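Teaching Sessions at Stidstead: Frequently Asked Questions

Questions we get from new operators and from people sending us tasks. Last updated Mar 1, 2026.

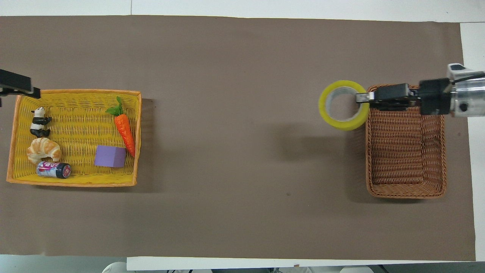 What does an operator do in a session?

You stand at the station and drive the arms through a task by remote control, start to finish. The system records the arm positions, the gripper opening and the camera views while you work. One complete run is called a demonstration. The usual starter task is moving small objects between two baskets.

Do I need any experience?

No. You get a half-day of practice with Sigrún Mikkelsen before anything you record is kept. People who have driven a forklift or played a lot of video games don't seem to learn faster than anyone else.

What is the difference between remote control and hand guiding?

With remote control you hold the leader handles and the arms copy you. With hand guiding you take hold of the arm itself and move it through the motion. We use remote control for nearly everything. Hand guiding is kept for short, exact motions such as seating a plug, and it has to be booked separately because the arm is put in a different mode.

How many demonstrations does a task need?

For a basket task we ask for 200. Tasks with cloth, or with anything that bends, need more. The largest set we have recorded was for Flavine and ended at 1,324 demonstrations.

Do the objects have to be in the same place each time?

No, please move them. Change where they lie and which way they face between runs. Keep the baskets on the paper. If the paper shifts, straighten it before you start the next run and not during it.

Why do you use toys and household items?

They are cheap to replace, and they vary a lot in shape and surface. A foam cube gives when you squeeze it and a roll of tape has a hole through the middle, so the grip has to be different. If you want your own parts used, send at least two of each.

I dropped something. Do I throw the run away?

It depends where it landed. If it is still on the table and you can reach it with the gripper, pick it up and carry on, then mark the run "recovered." Those runs are useful to us. If it went on the floor, stop and mark the run "failed." Don't reach in by hand while recording is on.

How fast should I go?

At a pace you can hold for the whole session. Long pauses are a bigger problem than slow movement – the robot learns the pauses too. If you need to think, do it before you press record.

Can I use either arm?

Follow the task sheet. If it says "either," use the arm nearer the object.

How long is a session?

Two hours, with a break in the middle. Kwan-ho Au handles the schedule and can move you to another slot with a day's notice.

Who checks the recordings?

Fengying Zou reviews every run before it goes into a set. Runs that are sent back come with a short note. Read the note before your next session.

Can we send you a task?

Yes. Write to Angeliki Petridis with a short description, the objects involved and what counts as finished. The next open slots are in July.

Related
Task sheet template
Marking runs: complete, recovered, failed
Booking a hand guiding session
Station setup and emergency stop
Notes from the Rowbotham parts trial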